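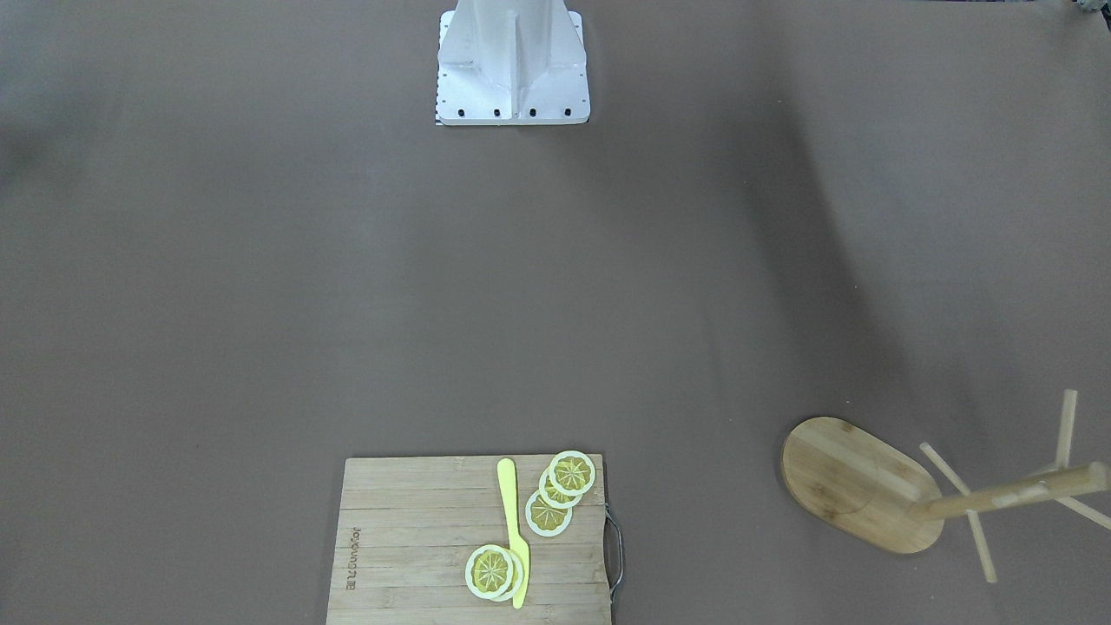

Work on the two-arm bench continued through December in the shared workshop on the second floor. The present entry records the state of the build for those members who follow it and for the author's own reference.

The pedestal is now in its final position. An earlier column, assembled from extrusion left over from the Skisau project, flexed whenever both arms reached forward together, and it was retired after 70 trial runs. Its replacement is a white metal column with gussets on either side and a rectangular foot, bolted along the front. Folke Myklebust cut the gussets and Bendik Westerberg did the welding. The total cost of the column, including paint and hardware, was 804 kronor, against a budget of 600. The difference was paid by the author.

Alignment required the better part of a Sunday. The foot must sit square to the front edge of the table, as every position stored in the control software (known among us as Pedia) is measured from it. Two of the bolt holes had been drilled slightly wide and were sleeved. Members are asked not to lean on the column or to hang clothing from it.

The surface has been covered in a matte brown that gives the overhead camera fewer reflections than the bare table did. Shadows remain a difficulty. Late in the afternoon the window light crosses the right-hand side, and the software has more than once mistaken the edge of a shadow for the edge of an object. Eirini Lambrakis has proposed a blind. The author would prefer to correct the fault in the software, and the matter is open.

The current task set is a kitchen one: a bamboo cutting board with a wire handle, a yellow toy knife, play lemon slices and a wooden mug tree. The slices are the hardest item when they overlap, as the gripper tends to take two at once. The pegs of the mug tree present a separate problem, and no satisfactory grasp has yet been found for it when it lies on its side.

The log stands at 2,172 recorded attempts across all tasks. Omar Nasrallah is preparing a table of the results by object. The cable guides for the left arm are still outstanding.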